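Walking retreat with evening talks, worth it?

marshwren
Posted 28/06/2026

I've been offered a place on the Evunlow retreat in March. Five nights, silent mornings, walking after lunch and a talk each evening. It costs £595 with meals. Has anyone been?

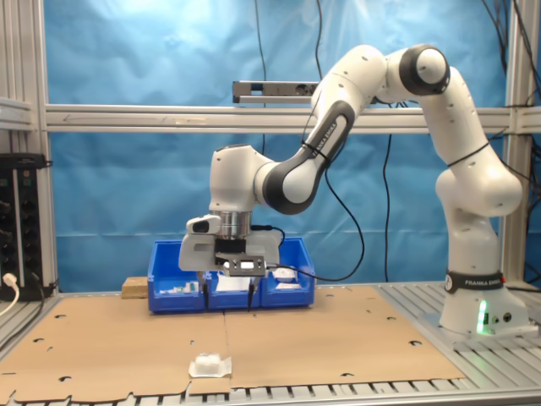
Franka Emika arm and its gripper

tolpuddle
I went last year. The walking was good and the food was plain but there was plenty of it. The talks all came from the Thoroddsen book, so if you've read that you won't hear much new.

quietkettle
I'd disagree with that. I had read the book twice and still filled a notebook. The talk on grief isn't in it at all.

tolpuddle
It's chapter 41, near enough word for word.

quietkettle
Mine is the older edition, so that may be why. 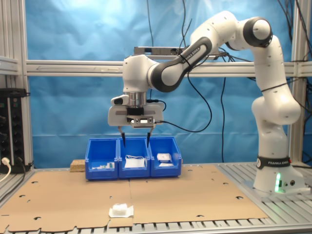

Replies, page 2

oddsock60
£595 is too much for shared rooms. Rakine run a weekend with the same sort of timetable and ask for a £60 deposit, then you pay what you can.

marshwren
Is Rakine silent as well? I'm not sure I can sit in a circle and share things with strangers.

oddsock60
There is a sharing circle on the Saturday night. You can pass. I passed and it was fine.

tolpuddle
Passing is harder than it sounds when everyone else has spoken. If silence is what you want, go to Evunlow and skip the talks. They don't take a register. 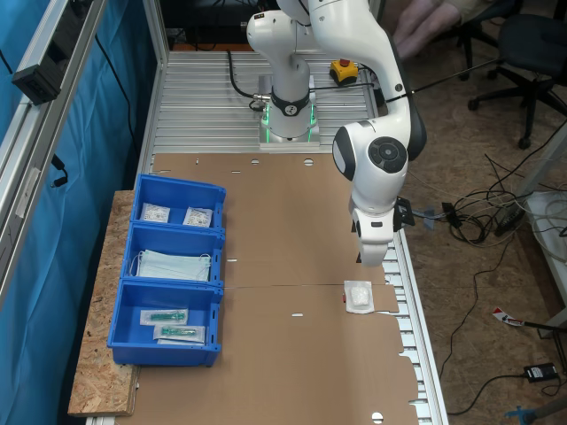 Arm on its base, with the red stop button

quietkettle
Please don't skip the one on grief.

marshwren
Thanks all. I'll ask Evunlow if they have a single room and borrow the book first. Does it matter which edition?

tolpuddle
Get the newer one. The old one has no index.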